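Filed under: Worktop and bench storage. Last revised Dec 8, 2021.

## Keeping one long tool in a small ceramic cup

A squarish ceramic cup makes a sound holder for a single long implement, provided the cup is heavier than it looks and the implement is not too tall for it. The notes below apply to spatulas, spreaders, palette knives and similar items that are slim at one end and broad at the other.

### Setting out

Clear the surface first. Lay the tool flat and parallel to the far edge of the table, then stand the cup beside it, upright and open side up. A pale surface is preferable for sorting, as dark handles and small metal tips show up against it.

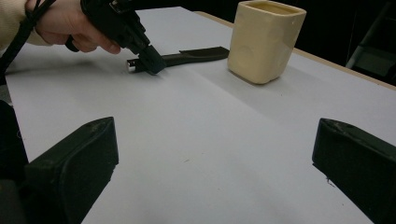
*Photo: Grelum bench notes*

Black tools with a bright metal end should be wiped from the metal towards the handle, using a dry cloth. Dried paste, glue or icing collects where the two materials meet. A wooden cocktail stick will clear the joint. Do not use a blade, which lifts the edge of the plastic on cheaper handles.

Glazed cups need less attention. Wash in warm water and stand upside down on a rack until the inside is fully dry. Hand-made pieces often have an uneven foot. Test by pressing on each corner of the rim in turn; if the cup rocks, fit felt pads of 3 mm thickness and trim them flush.

### Checking the fit

1. Place the tool alongside the cup and compare lengths. If more than 67 per cent of the tool will stand above the rim, choose a deeper cup.
2. Check the width of the narrow end against the opening. Ridged or textured sections catch on the rim and chip the glaze in time.
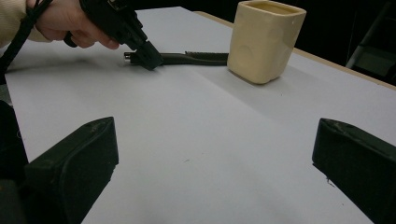 3. Lift the tool near its balance point, bring it over the cup and lower it with the narrow end down. Dropping it in will crack a thin base.
4. Let the broad end lean into a corner. Square cups hold a tool at a steadier angle than round ones.

### Position on the table

Keep the cup well in from any edge, with clear space on both sides so that either hand can reach it. The middle of a board is suitable while work is in progress.

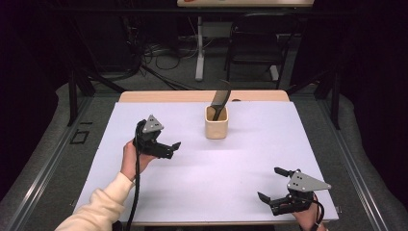

A cup that tips when the tool is nudged can be weighted with dry sand to a depth of 19 mm, covered with a disc of cork. Glass nuggets are heavier but scratch metal tips. Change the sand every July, or sooner if it clumps.

For kitchen use, leave the sand out and stand the cup on a rubber mat.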